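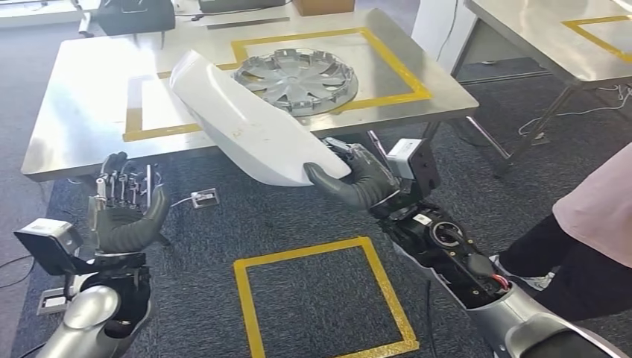
I get asked a lot how I keep a two-handed robot from dropping things all over my half of the shop, and the answer is mostly tape, gloves and patience. Here are the tips I keep repeating to people, in no special order, except that the first one matters most.

Tape your table before you write a single line of code. I use plain yellow tape because it shows up well on stainless steel, and I mark a box on every surface the hands will work over. Anything inside the box is fair game for the robot. Anything outside it is mine (coffee, notebook, the good calipers). I put a square on the floor too. The tape does lift at the corners after a few weeks, so press it down with the back of a spoon and wipe the table with rubbing alcohol before you lay a new strip. Don't stretch it as you go or it'll creep back on you!

Steel tables are great until the lights come on. Brushed steel throws glare right back up at your cameras, and a shiny white part on top of it is about the worst thing you can ask a camera to find. I fought this for most of October. What helped was turning off the one lamp straight overhead and bouncing a cheap clamp light off the wall. Lindiwe Joubert, who has the bench across from mine, lays a gray bath mat under her parts and gets great results, but my parts slide off hers, so I've stuck with the lamp.

Gloves. Oh, the gloves. Bare metal fingers will slip on anything glossy, and they'll scratch it too. I tried the dipped garden kind first and they bunched up at the knuckles. Thin, snug, rubbery black ones work much better. Get a size smaller than you think you need, dust the inside with a little cornstarch, and work each fingertip down before you start on the thumb. If a finger joint needs to stay open for adjusting, trim the glove back and leave the metal showing. It looks scruffy and works fine. I've left mine that way for months. Wash the gloves with dish soap every couple of weeks, because dust kills the grip faster than wear does.

Practice on junk car parts. They're big, curvy, light and cheap, and no two of them want to be held the same way. A curved white plastic panel teaches you more in an afternoon than a whole crate of wooden blocks. Pick it up from the low rounded edge, thumb on one side, fingers wrapped under, and let the other hand stay open and out of the way until you need it. Plastic hubcaps are good too, though all those slots will catch a fingertip if you come in too fast. I paid two dollars for my first one at Daswood Salvage and I'd say I got my money's worth.

Slow down. Then slow down again. I run everything new at a crawl for 100 tries before I turn the speed up, and I keep a tally on a sticky note on my monitor. If it fails at try 90 I start over. Yes, it's boring. I put the radio on.

Tie up your wires where they cross a joint, but leave a loop. I snapped a lead in the forearm of my very first arm, the one I called Hudel, by pulling everything nice and tight. It looked beautiful for a day. Now I bend the arm all the way each direction by hand with the power off, and only then do I snug up the ties. Soft hook-and-loop strips are kinder than zip ties and you can undo them without snips.

Cables on carpet are a pain, especially if your outlets are in the floor like ours. Run them along the table legs wherever you can, and put a flat cover over the stretch where people walk. I keep meaning to do all of mine.

Have a person standing by whenever the arms are live, and agree on one word that means stop. Ours is "pickle" – long story. Closed shoes, nothing dangly, and whoever's on watch stays near the off switch and off their phone.

Last thing, write the settings down on paper. I lost roughly 200 saved grips when my old laptop died, and the only ones I got back were in a greasy Bélanger notebook under the bench. Next time I'll get into how I calibrate the thumbs on Sumov, my current build – that one needs its own page.

Last updated: 29/12/2018

Contact | Copyright, all tips my own | Back to top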